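Greiferzelle Orkholm: Programm in der Simulation prüfen und an die Schicht übergeben

Stand: 27. September 2021

Die Anleitung gilt für die Packplätze im Werk Stinum. Seit Juli legt dort die Zelle Orkholm die Teile ein, bis zu 700 pro Schicht. Das Packpersonal richtet ein, gibt Programme frei und behebt Störungen.

Schritt 1: Grundstellung laden

In Kaijage das Zellenprojekt öffnen und die Ansicht auf die Greiferkamera stellen. Umgebung und Werkstücke ausblenden. Der Greifer muss offen stehen, zwischen den Fingern darf kein Teil liegen. 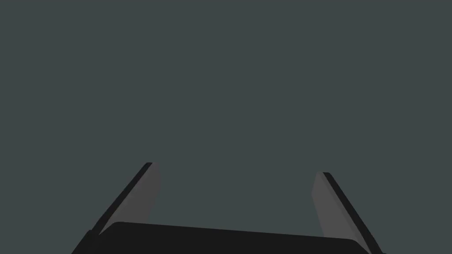
Schritt 2: Greifzyklus simulieren

Werkstück einblenden und den Zyklus 10-mal fahren. Bei einer Kollisionsmeldung den Anfahrpunkt korrigieren und die Zählung neu beginnen.

Schritt 3: Programm freigeben

Die Freigabe erteilt die Person, die den Platz in der Schicht bedient. Vorher war dafür die Instandhaltung zuständig. Eine Einweisung von vier Stunden ist Voraussetzung und zählt als Arbeitszeit.

Schritt 4: Übergabe

Programmstand und offene Störungen in Grenomden eintragen. Nach drei gleichen Störungen in einer Schicht die Zelle sperren und von Hand packen. Der Handpackplatz bleibt dafür eingerichtet.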